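Chapter 2
Gathering Examples

A learning system copies what it is shown. In this chapter a person works at a table with a gripper in each hand, using a green pot and a purple plastic bag.

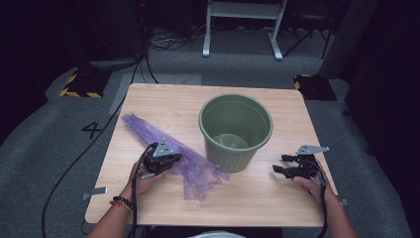
2.1 The view from the gripper

A camera on the gripper records the pads and whatever is near them. Fast movement blurs the edges of the pot. 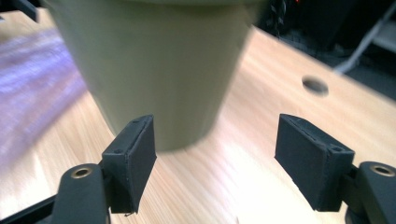

How many examples does one task need?
Plan for roughly 200. Nana Ametepe's course at Morar starts with 133 and adds more when the system fails on a new layout.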